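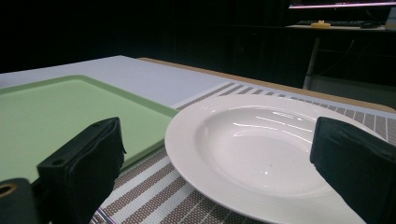
White soup plate on the striped placemat.

Jan 18, 2026

Version 14 of Hirside Rally came out for tablets this week and I have spent most of the weekend on the Strebel stage. Notes so far.

The tyre model has changed. In the September build you could carry full throttle through the second hairpin on the soft compound. Now the rear steps out well before the apex and the assist setting does little to catch it. I have gone back to medium.

Frame pacing is better. Storage is worse: the Irport track pack adds 455 MB, and it must be installed even if you only race the base circuits.

My best time on Strebel is 295 seconds, down from 300 with the old physics. Most of that came from braking earlier into the quarry section and leaving the gearbox on manual.

Tilt steering still drifts to the left after a pause. Ratard, the developer, lists this as fixed. It is not fixed on my tablet. Recalibrating from the pause menu clears it until the next restart.

Ghost cars next, once I have a clean lap saved.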